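Galería: la pinza que no soltaba
Banco de doblado, proyecto Pralluvent

El 12 de enero paramos las pruebas de doblado de prendas por un fallo de apertura en la pinza de mano. El operario relajaba la empuñadura y los dedos se quedaban a medio recorrido, con la tela todavía sujeta. No hubo heridos. Se estropearon varias prendas y se perdió una tanda de 170 demostraciones, que hubo que descartar entera.

Reunimos en esta página el material del banco y lo que se sabe de la avería. El informe completo lo firma Nkechi Oyewole y está en la carpeta de Waltuna, junto con los registros de fuerza.

El fallo aparecía sobre todo con prendas de punto fino, como las camisetas de tirantes. Con toallas y paños gruesos se dio solo dos veces en toda la semana, y por eso tardamos en tomarlo en serio.

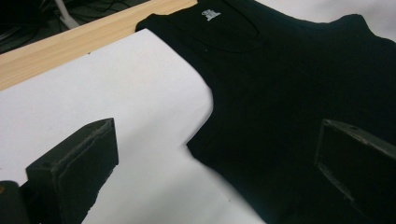 La primera sospecha fue el muelle de retorno. Se cambió por uno nuevo de Jetberg y la pinza trabajó bien durante unos 500 ciclos — después volvió a quedarse a medias. Al desmontarla encontramos pelusa compactada en la guía, mezclada con la grasa de montaje. El muelle viejo estaba dentro de tolerancia.

Había un segundo problema, este de seguridad. Al notar el atasco, dos operarios metieron la mano libre entre los dedos para separar la tela. En una de las ocasiones la pinza se cerró de golpe y pilló el guante. Desde entonces está prohibido tocar los dedos sin soltar antes la empuñadura y dejar la herramienta apoyada en la mesa.

Medidas aplicadas:

Limpieza de la guía cada 90 ciclos, con aire y brocha.
Grasa seca en lugar de la anterior. La propuso el taller de Arnardóttir, que ya la usaba en sus propias pinzas.
Aviso sonoro si la apertura no se completa.
Cepillado de las prendas oscuras antes de colocarlas en el banco.

Las 18 sesiones hechas después del cambio han salido sin atascos. Falta repetir la prueba con lana, que está pendiente de material.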